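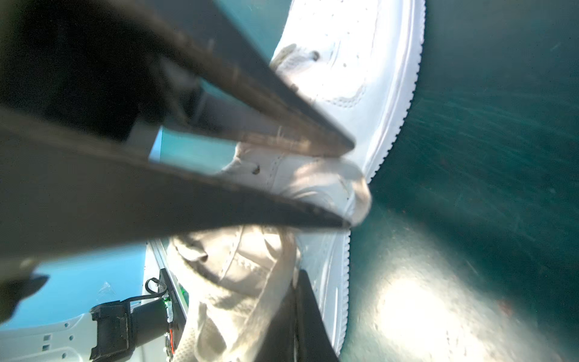

Korkero short film, second progress report
January 12, 2025

Hello again from Drukedell! I know the form gives me six headings and a box for "deliverables", but last time you said you'd be happy with a plain letter as long as the money was in it, so I'm taking you at your word. Money is near the end. Skip down if you like, I won't mind.

The big thing first: we've finished shooting. All of it, including the ferry scene, which I'd more or less given up on when I wrote to you last. We got two calm mornings in a row in November and shot the whole crossing on the second one, with the first spent finding out where everybody could stand without being in everybody else's way. The sound from the deck is mostly engine, so those lines will have to be recorded again indoors. There are only nine of them, thankfully.

We came home with 408 takes across the whole shoot. I've been through every one and made notes, and 244 of them are now on the "could use" list, which my editor thinks is far too generous. She's probably right. I get attached.

The first full assembly runs to 31 minutes. You funded a film of 22, and I still think 22 is the right length, so there's a fair bit to lose. The market scene is going to be the painful one. It's lovely to look at and it doesn't tell you anything you haven't already learned in the kitchen. I've tried it in three different places and the film gets slower wherever I put it. I'm leaving it in for the next cut so that somebody else can tell me to take it out. 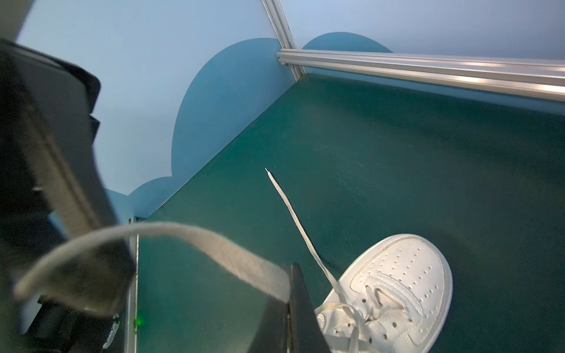 The opening is in much better shape. In the script we had the father's voice over a black screen for nearly a minute, and on paper I loved it, but in the edit it felt like waiting for a bus. Now we start on the daughter unlocking the shop and bring his voice in under the sound of the shutter. Same words, quicker start, and you're looking at a face by the time he gets to the part about the boat.

We held a small test screening at the Civum, in the upstairs room with the bad radiator. There were 77 seats put out and all of them were taken, which cheered me up no end (it was a free film and there was soup, but still!). We gave out a one-page sheet afterwards. Most people followed the story fine. Quite a few thought the two brothers were the same man, which is a real problem, and I've already swapped one shot so we see them together earlier on. A few more people wanted to know what happens to the dog. I want to keep that one open.

Music: Chantharasri have agreed to do the score and have sent four sketches. Two are just right, one is beautiful but belongs to a sadder film, and one has a lot of drums in it. They're waiting for a locked cut before they go any further, so the pressure is on me there.

Now the money. We're within budget on the shoot, helped by the ferry company letting us ride for the price of ordinary tickets. We've gone over on food and on van hire, both because of the extra days we spent waiting for the weather. The difference has come out of the contingency, and £2,000 of that is still untouched. I'd like your permission to move half of it to the sound mix, where the original quote now looks too low. The re-recorded ferry lines weren't in it, and the studio has put its day rate up. The new quote is attached with the spreadsheet. I haven't agreed to anything and won't until I hear from you.

The timetable has slipped by three weeks. Picture lock was meant to be the end of this month and I'd rather tell you now that it won't be. The festival deadline we talked about is still reachable if the mix dates hold, though I'd have to send them a version with unfinished colour. They accept those. I've asked.

Still to do before my next report: get down to 22 minutes, record the ferry lines, clear the song on the radio in the kitchen scene (or replace it, if the answer is no), and have the subtitles checked by a second translator.

If either of you would like to see the assembly, I can send a private link. It's rough, the sound jumps about, and there's a caption in the middle that says FIX THIS in red. I'll need an answer on the contingency before I book the mix, so that's the bit to read first if you're short of time.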